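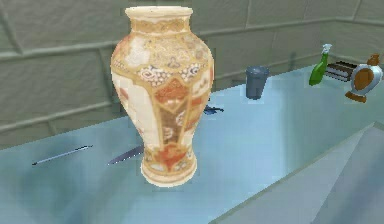 2 min read

Baluster vase

A baluster vase is a tall vase with a narrow neck, wide shoulders and a body that slims down toward the foot. I've been writing up pot shapes for this site for a while now, and this is the one I get the most mail about, so I'm giving it a proper entry at last!

Name

The word "baluster" comes from the little swelling posts that hold up a stair rail, and those got their name from the flower of the wild pomegranate (look up a picture of the bud and you'll see it). Collectors use the term pretty loosely. I've seen it stuck on anything with a curve.

Shape and making

Most big ones are thrown in two parts and joined while the clay is still firm but damp. Run a hand down the inside and you can often feel the seam. The potters at Vasen, where I took a short course one September, throw the shoulders first and let them stiffen overnight. Mine slumped. The teacher's stood 16 inches tall and rang like a bell when you tapped it.

Decoration

All that smooth surface begs for paint. A common plan puts one band under the rim, another near the foot, and upright panels in between, and I love the ones where the panels don't match. Gold goes on last, in its own cooler firing, so it's also the first thing to rub off. Keep yours out of the dishwasher, please.

Where to put one

Against a wall, away from tails and elbows. I kept my first on a hall stand and spent a whole winter listening for the crash.

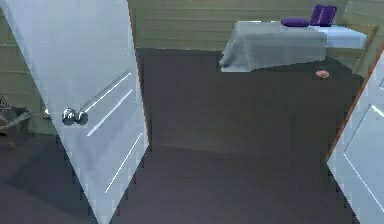 Collecting

Prices are all over the place. The Toltivico saleroom lists plain modern ones for very little, and a matched pair with lids can go for up to $3,000. Check the foot for grinding marks, and shine a flashlight down the neck to look for old glue. I own 13 now, two of them cracked, and the cracked ones hold dried grasses just fine.

See also: Ginger jar; Meiping; Bottle vase

Last updated 22nd January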